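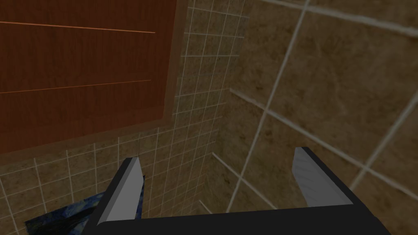
Ekent is hiring a full-time kitchen and bath installer to work out of the Brarnis shop. The work is mostly in older houses and small apartment buildings, and most jobs run from three days to two weeks. You will hang and level cabinets, scribe panels to walls that are not straight, fit doors and drawer fronts, and set trim. A good share of our jobs put reddish-brown wood cabinets up against a wall of small square tiles, and on those the cut has to be right the first time. You will work from shop drawings and report to the site lead.

The position is 40 hours a week, starting at 7:00 a.m. Overtime is offered in the fall and is paid at time and a half. You are not required to take it. Pay is $29 an hour to start, with a review after the first six months. Drive time between the shop and the site is paid. Drive time from your home is not.

What you will do

Load the van from the pull list and check it against the drawings before you leave
Protect floors, counters and doorways on site
Remove old cabinets and haul them to the shop dumpster
Install base and wall cabinets, fillers, end panels and toe kicks
Adjust hinges and slides, then go back over them on the last day
Make small tile repairs, including grout and caulk
Write up a punch list with the customer and turn it in the same day

What we need from you

Two years or more of finish carpentry or cabinet installation
A valid driver's license and a clean record for the last three years
Your own hand tools. Ekent supplies saws, lasers, jacks and all blades
Able to lift 40 pounds alone and more with a partner
Able to read a tape to the sixteenth and a drawing without help

Tile experience is a plus – we will train someone who has none. Spanish is useful on the Flatarano side of town but is not required.

Benefits

Health insurance starts on the first of the month after you are hired, and the company pays 75 percent of the premium for the employee. There are ten paid days off in the first year, plus six holidays. Work boots are reimbursed once a year with a receipt.

How to apply

Send a resume or a plain list of your past jobs to Przemysław Laskowska, Installation Manager, and put job number 3468 on it. Include two references we can call, at least one of them a former supervisor. Photos of finished work are welcome, five at most. You can also drop off a paper application at the Brarnis shop counter before 3:30 p.m.

Interviews are held at the shop and take an hour, followed by a paid half day on site. If you applied to us in September for the helper position, you need to apply again for this one.

Posted November 2020. Open until filled.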